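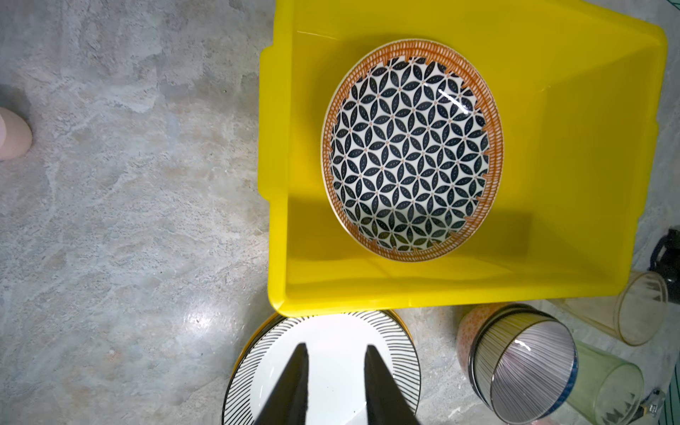 What We Keep When We Leave

My mother moved out of her house last November, after 14 years of saying she was going to do it next spring. The house is on a hill above Storard, with a porch that leans a little toward the river and a kitchen that was always too warm in July and too cold the rest of the year. She had raised three of us in it, buried two dogs behind it, and filled every closet to the point where you opened the door with one hand and held the other out flat, ready to catch something.

I had told her I would come for the weekend. I stayed 15 days, and I would not give back a single one of them, though there were some evenings (the evening of the Christmas ornaments comes to mind) when you would have heard a different story from me.

If you have ever helped a parent leave a house, you already know that the big things are easy. The sofa goes to your brother, the piano goes to the church in Fata that has wanted one for ages, and the dining table goes nowhere because it will not fit through any door and you finally have to ask how it ever got in. All of that was settled over one pot of coffee. What takes the time is the drawer. Every house has a drawer, and my mother's had eleven of them, each holding string, birthday candles, keys to cars we sold when I was in grade school, and at least one letter that somebody has to sit down on the floor and read out loud.

We went slowly. I had arrived with a system, which I had found in a library book and copied onto an index card, and it lasted until lunch on the first day. My mother's system was better. She picked a thing up, told me where it came from, and then decided. If there was no story, it could go. If there was a short story, one of us could have it if we wanted it. If she had to put it down and pull out a chair, it was coming with her.

So I learned that the green lamp I had always thought was so ugly was the first thing she and my father bought after they were married, from a store called Pangilinan's down by the ferry landing, which sold furniture on one side and bait on the other. They paid for it in three parts. She remembers walking home with it in the rain, my father holding the shade under his coat so that he looked, she said, like a man smuggling a pumpkin. I had eaten breakfast beside that lamp for most of my childhood and never once asked.

I learned that the cookbook with no cover belonged to a neighbor who taught her to make bread, and that the neighbor's handwriting is on nearly every page, mostly disagreeing with the author. "Too much salt." "No." "Not in this oven." I learned that she had kept all our report cards and had quietly thrown out mine from seventh grade, which I thought was very kind of her.

The new place is an apartment in Imach, on the second floor, with good light in the mornings and an elevator she refuses to use. It has 3 closets. She measured every one of them herself with a cloth tape, wrote the numbers on the back of an envelope, and carried that envelope in her sweater pocket for the whole two weeks, taking it out whenever I got sentimental about a coat.

I did get sentimental, more than she did. I have noticed this in friends my age who have been through the same thing. We go in thinking we will be the sensible ones, with our tape guns and our markers, and then we find a mitten and have to go stand in the yard for a while. My mother, who turned 85 in the middle of all this and insisted on having her cake on top of a packing crate, went through those rooms like someone who has read the book before and liked it fine the first time. She would pat a thing, say it had been a good one, and hand it to me for the car.

The only time I saw her stop was at the kitchen doorway, on the last afternoon, where our heights are marked in pencil up the side of the frame. We had both been walking past it for days. She put her reading glasses on and went up the marks with her finger, saying our names and ages under her breath, and when she got to the top she asked me to stand against it. So I did, a grown woman in my socks, and she laid a ruler flat on my head and drew the line.

I am a half inch shorter than I was at nineteen. She wrote my name next to it anyway, and then we went to find our shoes.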